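机器能替我们收拾屋子了吗？一场开放日看下来，答案还在路上

本站讯 二月里最冷的那几天，Clerbridge把自家的测试间向街坊和同行敞开了大门，从上午十点一直到傍晚，来的人比主办方预想的多得多，门口的鞋套都续了两回。大家来看的东西说起来很家常：机器到底能不能叠毛巾，能不能把碗从架子上拿下来再放回去，能不能在小店铺的货架前补上一排罐头。这些活儿，凡是过日子的人谁不会做呢？可偏偏就是这些活儿，让一屋子工程师忙了整整一个冬天。

Clerbridge做的是家用和小型店铺用的机械臂，公司不大，办公室和测试间只隔着一道玻璃门。这次开放日是和软件团队Uretti一起办的，Uretti负责让手臂“看懂”面前的东西并决定怎么下手，两家合作的项目取名叫Mollby。项目组的人介绍，Mollby从去年秋天起一共做了724次家务类的试做，从摆餐具、收玩具到给抽屉归类，每一次都留了记录，成的不成的都算在里面。他们把这些记录打印出来订成厚厚一本，就搁在门口的小桌上，谁都可以翻。记者翻了好一会儿，印象最深的是备注那一栏，里头密密麻麻写着“碗沿打滑”“毛巾角没捏住”“盖子方向反了”之类的话，读着读着竟有点像一本新手持家的日记，看得人心里一软。

上午先演示的是叠毛巾。手臂慢吞吞地提起一个角，停一停，再去找另一个角，前后花了好几分钟，围观的人却一点也不嫌烦，有位带着孩子来的母亲还小声给它加油。叠出来的毛巾说不上平整，边上鼓着一块，不过总归是叠成了长方形，屋里响起一阵掌声。接下来收碗就没有那么顺了，两只浅口碗叠在一起，夹爪试了又试都没能把它们分开，最后是工作人员上前把碗挪了挪，演示才接着往下走。主持人倒也坦然，说平时也是这样，今天没有特意挑好的给大家看。

不少人最爱围着看的，反倒是一块小孩玩的形状积木板。道理很简单，收拾屋子这件事拆开来看，一大半就是把东西拿起来、对准地方、放进去：电池要装进电池仓，杯子要插进杯架，罐头要立在货架的空当里。项目组把积木板当作这些动作的基本功来练，孔是孔，块是块，对得准不准一目了然，谁来都看得明白。

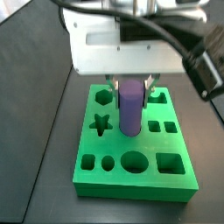

测试台上，机械夹爪夹着一根紫色圆柱，悬在绿色形状积木板上方。

看过的人都知道，最磨人的就是悬在板子上方的那一小段路。人的手放圆柱，差那么一点点也没关系，指头自己会晃一晃、蹭一蹭，东西就顺着滑下去了，我们压根儿不会觉得自己做了什么。机器却得把这一晃一蹭也当成一门功课来学。圆柱还算是好脾气的，怎么转都一样，只要立得直、位置对就行；换成星形或者六边形，角度也得跟着对，难度便又上了一层。项目组的人说，星形那一块至今仍是大伙儿最头疼的，谁值班谁就盼着别轮到它。

那么练了一个冬天，究竟练出了什么成绩呢？按Mollby自己公布的情况，单拿圆柱来说，入冬时连着放50次，能成的还不到一半，如今已经能成一大半了，光线稳定、台面收拾干净的时候表现尤其好。可要是有人挪动了板子，或者窗帘拉开，下午的太阳斜着照进来，成绩便会往下掉。开放日下午正好出了太阳，几位观众亲眼看见手臂在板子上方犹豫了许久，又退了回去，重新来过。后排有位老先生看得乐呵呵的，说自己穿针的时候也是这副样子，大家都笑了。

店铺那一头的消息要稍微乐观些。Clerbridge从去年年底开始，在一家名叫Pylypenko的社区杂货铺里试用了一条手臂，专门在打烊之后给最下面两层货架补货，补的全是大小差不多的罐头和纸盒。铺子的面积不大，过道也窄，当初光是琢磨把手臂安在哪儿，就来来回回量了好几趟。店方在一份贴在展板上的反馈里写道，一个晚上下来，手臂大概能摆好600件货品，剩下的软包装、玻璃瓶和形状古怪的节日礼盒，还是得靠店员第二天早上自己动手。反馈里还提了一句，罐头的标签有时朝着里面，店员得一个一个转过来，这份工夫也该算进去才公平。展板前站了不少开小店的人，对这一句看得格外仔细，有人当场掏出手机拍了下来。

记者在现场听得最多的问题，还是那句老话：什么时候能买一台回家，替我把厨房收拾了？主办方给出的答复相当谨慎。照他们的看法，固定地方、固定物件、重复来重复去的活儿，机器已经可以搭把手了，店铺里先用起来是顺理成章的事；至于家里，东西今天在这儿明天在那儿，沙发缝里还夹着袜子，眼下仍然要有人在一旁照看。项目组没有给出上市的日子，也没有报价格，只说接下来的几个月打算把重点放在餐具上，先把那两只叠在一起的浅口碗给弄明白。

也有观众心里是打着鼓来的。一位在超市做理货的女士问得很直接，说这东西学会了以后，自己的班还排不排得上。项目组的回答是，目前的速度比熟练的理货员慢得多，试用的铺子里也没有因此减少过排班，不过他们承认，往后会怎么样，自己也说不准，愿意继续听听做这一行的人怎么想。女士听完点点头，在留言簿上写了满满一页，后来的人排着队接着往下写，簿子到傍晚已经用去了大半本。

和大人们的心事比起来，孩子们要轻松得多。测试间的角落里另外摆了一张矮桌，放着几套一样玩法的积木，让小朋友跟机器比一比。结果自然没什么悬念，五岁上下的孩子三两下就把一套积木塞完了，转过头来还要教手臂怎么做，一边比画一边嚷着“往左一点、再往左一点”。工作人员说，这大概是整个冬天里测试间最热闹的一个下午。

Clerbridge表示，下一次开放打算放在春天，时间定下之后会张贴在公司门口和Pylypenko的收银台旁边，到时候仍然免费入场，不用预约，只是测试间地方有限，人多时得分批进去。想看叠毛巾的朋友最好上午来；想看积木板的，下午三点以后会再演示2场。家里若有不太好收拾的小物件，也欢迎装在袋子里带过来，让手臂试上一试，只要不怕摔就行。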